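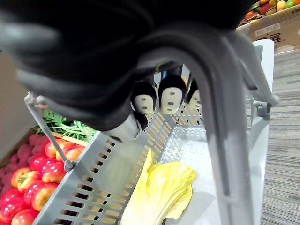 Who packs the shopping?

When somebody orders their groceries on a screen, it feels as if the food just appears at the door. It doesn't. Somewhere, a person has walked up and down with a basket, picking out a cabbage. That person is called a picker, and picking is a proper job, with sore feet at the end of it.

At Van der Linden, a grocery company in the town of Ulturberg, there are 16 pickers. In January they got a new workmate. It is a robot called Fladden. It has one arm, it doesn't drink tea, and it has never once said good morning.

What does a robot picker do?

Fladden's job is to take one thing from one place and put it in another. You have been able to do this since you were a baby, and you probably did it with your dinner. For a robot it is fiendishly hard.

A tin of beans is easy. Every tin of beans is the same shape as the last one, and it doesn't mind being squeezed. Vegetables are not so polite. A cabbage is frilly at one end and solid at the other. An apple rolls. Cucumbers lie across each other like people asleep on a train, and you can't take the bottom one without upsetting everybody on top.

So before a robot is let near anybody's real shopping, it has to practise. Practice vegetables are often plastic. A plastic pepper can be dropped all afternoon and still look cheerful, and you never find it going furry behind a cupboard.

How does it know how hard to squeeze?

Try this. Pick up a pencil, then a grape, then a full bottle of water. Your fingers changed how hard they pressed each time, and you didn't have to think about it at all. Your skin felt the thing starting to slip, or starting to squash, and your hand sorted it out while your brain was busy wondering what was for lunch.

Robots don't come with skin. They have a gripper, which is a sort of hand that gave up on having a thumb.
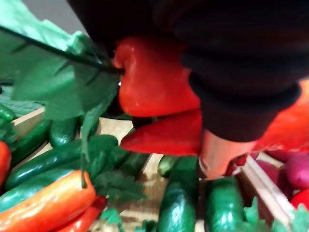
A pepper is a good test for a gripper. It is smooth and shiny, so it likes to slide away, and it is lumpy, so the fingers can't just press on two flat sides. Hold it too gently and it's on the floor. Squeeze a real one too hard and you have made the beginnings of a salad.

The people who teach Fladden write down what happened at each try. One morning's list had 538 tries on it. Imagine picking something up 538 times and having somebody write "no" next to some of them. You would want a word with that person. Fladden started on the next one.

Will the robot take everybody's job?

This is the question all the grown-ups asked, though some of them waited until the manager had left the room.

Roy Mellor has been a picker for 19 years. He can tell whether a melon is ripe by knocking on it, and he was not pleased to hear that a machine was coming. "I thought, well, that's me off home," he says. He wasn't sent home. The company promised that no picker would lose their job this year. Roy noticed the words "this year", and so should you. It's quite all right to ask what happens after that, and Roy has asked. He is still waiting for a proper answer.

What has changed is the work. Roy used to lift heavy things all day, and his back used to complain about it all evening. Now he does less lifting and more checking. He looks into the finished baskets and takes out anything he wouldn't want to eat himself. Fladden can't do that part. It will pack a bruised apple with exactly as much care as a perfect one.

Shiyu Yin has a job that wasn't there before. She is a robot minder, and she looks after Fladden when it gets stuck. She used to be a picker too, and she went on a course to learn the new work. She likes it, mostly. She does miss the chatting. Pickers talk to each other across the shelves, and when a robot does some of the picking there are fewer people to talk to. That's a real change, even if it never turns up on a chart.

Two words to know

Automation: getting a machine to do a job that a person used to do. Your washing machine is automation. Before it came along, washing clothes could take a whole day and a lot of grumbling.

Gripper: the part of a robot that takes hold of things.

Something to try at home

Put on a pair of thick oven gloves and pack a shopping bag with fruit, using one hand only. Ask somebody to time you. Then ask them not to laugh, and see how long they last.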